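Food Hygiene and Kitchen Practice
Handout 8: Reheating and holding cooked food
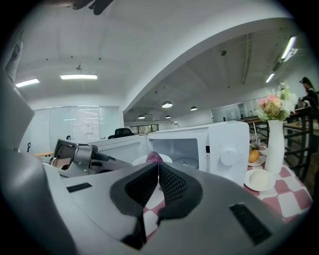

Why does food heated in a microwave need to stand before it is served?

Microwaves heat unevenly, so some parts of a dish come out much hotter than others. During standing time the heat moves from the hot parts into the cooler ones. Check the temperature after standing, in the thickest part of the food.

Terms used in this handout

Core temperature: the temperature at the centre of the thickest part.
Hot holding: keeping cooked food hot until it is served.
Danger zone: the range between 8°C and 63°C, in which bacteria grow most easily.
Spore: a resting form of some bacteria that can survive cooking.

Reheating

Reheat food until it is steaming hot all the way through. We work to a core temperature of 75°C held for 30 seconds. In Scotland the figure for reheating is 82°C, and students going on placement there should use it. Reheat once only. Anything left over after that goes in the bin.

Stir soups, stews and sauces halfway through. Food that can't be stirred, such as lasagne, should be cut into portions first. Cover the dish but leave a gap for steam. Metal trays and foil do not go in the microwave.

Power and time

Packet instructions are given for a particular wattage. A low-power oven needs longer, and doubling the quantity of food also lengthens the time, though it doesn't always double it. Treat the printed time as a starting point and probe the food.

Worked case: Baidoo canteen

The canteen bought in a 400 g portion of rice and beans, chilled, to be reheated to order. Staff followed the packet time but used an older oven of lower power. The edges were boiling and the centre was barely warm. Mohammed-Awal Dogbe's notes on the case are in the course folder under reference 3703. Read them before the seminar and be ready to say at which step the check should have been made.

Rice

Rice can carry spores of Bacillus cereus. If cooked rice is left at room temperature the spores can grow and produce a toxin, and reheating will not remove it. Cool rice quickly, within an hour if possible, in shallow trays. Keep it in the fridge for no more than a day.

Probes

Clean and disinfect the probe before and after each use. Test it in melting ice and in boiling water. A reading more than 1 degree out should be reported to Agustina Fuentealba, who keeps the spares.

For the seminar

Bring one page on cooling methods. Group 2 will present first.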